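Bromell Reading Room and Study Corner
Progress report to the Wenda Fund
February 1, 2026

Where we are

The study corner is open and people are using it! When we last wrote, in October, we had a bare alcove, a quote for wiring and a long list of wishes. The wiring is finished, the heating works properly for the first time in years, and 43 people have signed up for a regular slot at the desks.

Anouk Martens runs the homework sessions and has had to add a second one already. The older learners' typing group has been the big surprise. We planned it for a handful of beginners and it now fills every place we have, with a few coming early to practise -- Pichit Tanasarn lets them in and puts the kettle on.

Money

Your grant of £2000 is nearly all spent. The wiring came in under the quote, which let us buy two better lamps. The chairs cost £219 including delivery. We have up to £200 left and would like to keep it for headphones, if you agree.

What went less well

The shelving from Viltberg arrived with the wrong brackets and had to go back. The new set is promised but not here yet, so the dictionaries are still in boxes in the passage. We also underestimated the noise from the front door. Gunnel Hedlund is getting a price for a felt strip and a slower closer.

The typing places

We asked the group what they wanted and they were very clear: a bit of colour, please, and keys they could tell apart from the rest of the desk. So we went for a pink and white keyboard, and it looks lovely on the dark veined marble, with the salmon-pink mural and its teal leaves and inky white animals close by.
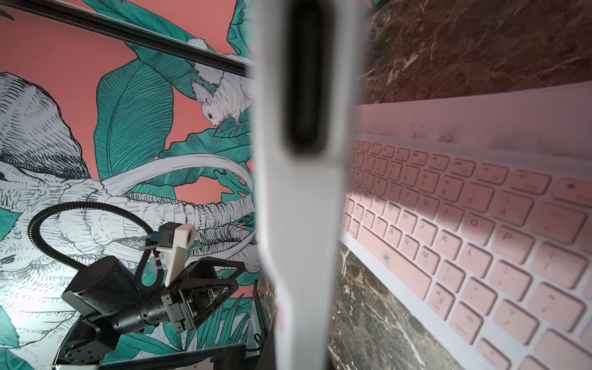 Next steps

Fit the shelves and unpack the dictionaries.
Start an evening typing group, led by Ah-rin Seol.
Wipe down the keyboards after each session and add this to the closing list.
Send you the final accounts with receipts.

You would be very welcome to visit. Typing mornings are the liveliest, and Pichit can show you round.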